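Willmont Conservation Workshop
Bench notebook, paper and board
Entry for April, afternoon session
Kept by P. Mussa; read by L. Obi

Subject: trial of wheat starch paste against methyl cellulose for relining the Goicoechea ledgers.

The paste was cooked at 1:00 p.m. from the Parnine starch, one part starch to five of water, and strained twice after cooling. The second straining was necessary. The first left small lumps that would have shown through the thinner lining tissue. The methyl cellulose had been prepared the day before and required no further work.

Test strips were cut from the blank endpapers supplied with the ledgers and numbered in pencil on the reverse. There are 14 strips for each adhesive. Grain direction was marked before cutting. Strip 11 in the starch group was torn during brushing and has been kept in the folder, but it is to be left out of the peel results.

Both groups were placed between blotters under the small press. Blotters were changed after 20 minutes and again before closing. The starch group showed slight cockling at the short ends at the first change. The methyl cellulose group lay flat, although two strips could be lifted at one corner with a bone folder and very little effort. Lyle Obi is of the opinion that the solution was mixed too thin. A stronger batch will be tested before any conclusion is entered.

The Plarkent tissue is nearly used up. Staff are asked not to draw on the remaining roll for general repairs until the new order has been received.
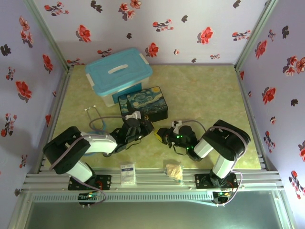

Green marbled tabletop with patterned panels on three sides.

Remaining for the next session: peel test on all dry strips, pH reading of the starch paste, and a second look at the cockled ends under raking light. The paste jar is on the lower shelf of the refrigerator, labeled, and should be discarded if any odor is noticed. Folder returned to drawer 5.

P.M.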